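From: Shirin Abbasi
To: Dumthorpe fruit growers list
Subject: Re: storing apples until December

Kalevi Mustonen wrote:
> Mine go soft in the garage by Thanksgiving. What am I doing wrong?

Kalevi, you can fix this! Two things made a huge difference for me:

1. Sort gently. Any bruise at all and it goes in the sauce pile – I use a plastic basin for those.

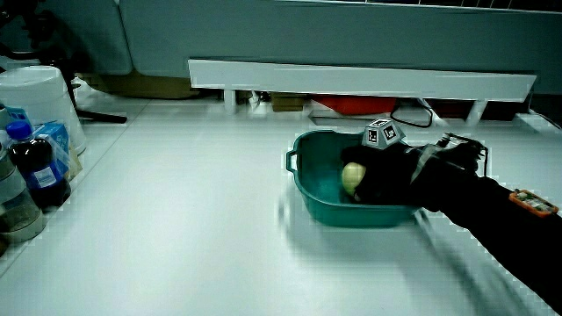 2. Keep them cold. Mine sit at 40 degrees, wrapped in newspaper, and they taste even better after 6 weeks. Try it with a late variety!

Shirin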